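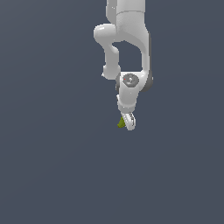 Favley Allotment Association
Minutes of the quarterly meeting, 21 Oct 2023

Present: Carola Haberkorn (chair), Rupert Riedl, Lai-ching Tsao, Tzu-hsuan Fu (minutes)
Apologies: Yen-ting Hsiao

1. Minutes of the August meeting
Agreed and signed.

2. Water supply
Meter reading 2383. RR reported a leak at the lower standpipe. Washer replaced; the stopcock still weeps. Supply to be shut off for the winter once the leeks on the lower plots have been watered in.
Action: RR

3. Vacant plots
2 plots vacant. Both to be offered to the waiting list as half plots. LT asked that couch grass be strimmed first. Agreed.
Action: LT

4. Bonfires
Existing rule stands. Notice on the gate to be reprinted in larger type.
Action: TF

5. Any other business
Spare key to the tool store is missing. Members to check their sheds.

Meeting closed 11.40.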